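회사 소개

클램햄(Clamham)은 양팔 로봇의 조작 학습에 쓰이는 시연 데이터를 수집하고 정제하는 회사입니다. 고객은 주로 가사 및 시설 관리용 로봇을 개발하는 연구팀이며, 당사는 로봇 본체나 학습 모델을 판매하지 않습니다. 납품 대상은 동기화된 영상, 관절 궤적, 그리퍼 개폐 기록, 작업 단계 주석입니다.

사업 영역

당사의 업무는 세 부문으로 나뉩니다. 수집 부문은 원격 조작으로 시연을 기록합니다. 검수 부문은 기록의 시간 정합과 작업 성공 여부를 판정합니다. 주석 부문은 각 시연을 접근, 파지, 이동, 해제 등의 구간으로 분할합니다. 내부 관리 도구인 디토라(Ditora)가 세 부문의 기록을 하나의 식별 번호로 연결합니다.

현재 운영 중인 작업 목록은 57종입니다. 목록은 강체 취급, 변형체 취급, 관절 물체 조작의 세 계열로 구분하며, 이 중 변형체 취급의 비중을 계속 늘리고 있습니다. 천, 비닐, 끈과 같은 재료는 같은 동작을 반복해도 형상이 매번 달라지므로 시연 수와 초기 조건의 다양성이 모두 필요합니다.

Cù 작업군

Cù는 휴지통과 비닐봉지를 다루는 변형체 작업군의 내부 명칭입니다. 봉지 집기, 봉지 벌리기, 통 안에 넣기, 테두리에 씌우기, 통의 자세 조정으로 구성됩니다. 작업 한 건의 제한 시간은 60초이며, 이를 넘긴 시연은 별도 항목으로 보관합니다.

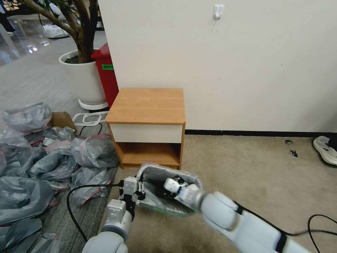

Cù 작업군: 양쪽 그리퍼로 회색 플라스틱 통을 잡은 상태. 통 안에 구겨진 회색 비닐봉지가 있다.

통을 두 팔로 함께 잡는 구간에서는 좌우 궤적의 상대 오차가 중요합니다. 한쪽 팔의 목표 위치가 어긋나면 통이 기울거나 그리퍼 끝에서 미끄러집니다. 당사는 이 구간의 좌우 관절 기록을 동일한 시각 기준으로 저장하고, 동기화가 기준을 벗어난 시연은 납품본에서 제외합니다. 통의 초기 위치와 방향은 시연마다 변경합니다.

수집 환경

수집 장소는 실험대에 한정하지 않습니다. 가구, 바닥재, 조명 조건이 다른 실내 공간을 함께 사용하며, 배경에 놓인 물건은 작업 영역을 침범하지 않는 한 그대로 둡니다. 바닥 작업은 카펫과 경질 바닥을 구분하여 기록합니다. 카펫에서는 물체의 미끄러짐이 적은 대신 얇은 재료의 가장자리를 집기 어렵습니다.

조작자는 입사 후 40시간의 원격 조작 교육을 이수합니다. 교육 과정에는 파지 실패 후 복구 동작이 포함됩니다. 복구가 포함된 시연은 폐기하지 않고 실패 시점과 복구 시점을 표시하여 보존합니다. 학습 데이터가 매끄러운 시연만으로 구성될 경우, 모델이 오차 상태에서 벗어나는 방법을 배우지 못하기 때문입니다. 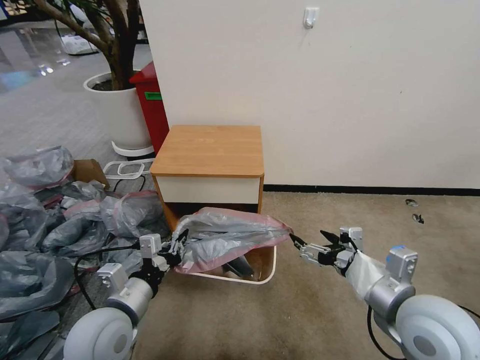

Cù 작업군: 작은 흰색 휴지통 위의 반투명 회색 봉지. 왼쪽 그리퍼가 봉지 한쪽 끝을 집고 있으며, 오른쪽 그리퍼는 벌어져 있다.

주석 기준

반투명 재료는 윤곽이 배경과 섞이기 쉬워 영상만으로 접촉 시점을 정하기 어렵습니다. 주석 담당자는 그리퍼 개폐 값과 영상을 함께 확인하여 파지 시작 시점을 정합니다. 두 값이 일치하지 않는 경우에는 구간 경계를 미확정으로 표시하고 제2 검수자에게 넘깁니다. 판정 이력은 디토라에 남으며, 고객은 최종 판정과 이전 판정을 모두 조회할 수 있습니다.

브레두드비 데이터셋

브레두드비(Bredudby)는 당사가 처음으로 외부에 제공한 정리 작업 데이터셋입니다. 첫 판은 시연 126시간 분량이며 2021. 7. 26.에 배포되었습니다. 이후 판에서는 구간 주석의 명칭을 통일하고 팔별 파지 상태 항목을 추가하였습니다. 이전 판을 사용하는 고객에게는 항목 대응표를 제공합니다.

조직

데이터 품질 총괄은 아순타 젠틸레(Assunta Gentile)입니다. 작업 정의서 승인, 검수 기준 개정, 납품본의 최종 확인을 담당합니다. 작업 정의서는 매년 3월에 정기 개정하며, 개정 전 수집분에는 당시의 정의서 번호를 유지합니다.

협력 문의

신규 작업의 수집을 의뢰할 때에는 대상 물체의 치수, 허용 초기 조건, 성공 판정 조건, 필요한 센서 항목을 기재해 주십시오. 당사는 시험 수집 결과를 먼저 전달하고, 형식 확인이 끝난 뒤 본 수집 일정을 협의합니다.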